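Gym room notebook – Katumis building
2018-05-22

Went in to do the reset of the small weights room before the Haldane group start using it. Last proper tidy was in August and things have drifted since. Main job was to get the loose items off the benches and decide where they live.

Order of work: textiles first, then collars, then hand weights, then wipe the pads. I did it the other way round last time and ended up moving the same towel three times.

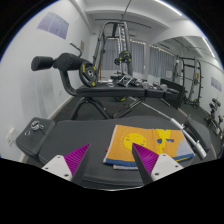

Spring collars are still the thing that wanders most. The note by the door says they go back on the bar sleeve after use and the note is ignored. Today's were in a tangle on the small end pad of the front bench, which is at least close to the barbell. I'd sooner make that official than keep fighting it – a hook on the wall at bar height, within reach of that pad. Drallov list a plain steel hook, part 634, rated well above what we need. Put it on the order.

Towels: the rule stays one towel per bench, folded, nothing draped over the bar. Fold in half lengthwise, then in half again, printed side out so people can tell theirs from the house ones. Anything left after closing goes in the lost property tub in room 204, and gets washed before it goes back on a shelf.
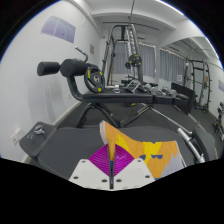

Do the pads get wiped before or after the towels are cleared?
After, every time. Lift everything off first, spray the cloth and not the pad, then go along the seams with the edge of the cloth, where the chalk sits.

Cleaner is the Sisia concentrate, 50 mL made up to 3000 mL with tap water. The bottle under the sink had lost its label so I tipped it out, made a new batch and wrote the mix on the side in marker. Don't use the old spray from the cupboard on the padding. It leaves a film and the vinyl goes tacky.

Hand weights next. They have been living along the top of the long bench because the rack is too far from the mirror, and the bench then can't be used without clearing it.

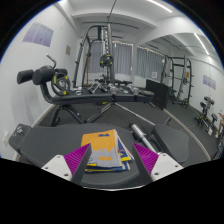 The short rack could move to the mirror side if the mats go under the window. I measured it and it fits with enough room to walk past. Needs two people to shift it, so it's left for now. Until then the weights go back on the rack at closing, lightest on the left.

Still to do:
Order hook and screws
Move short rack
New note for the door, bigger letters
Check the adjustment knob on the front bench – felt a bit stiff
Empty the tub in 204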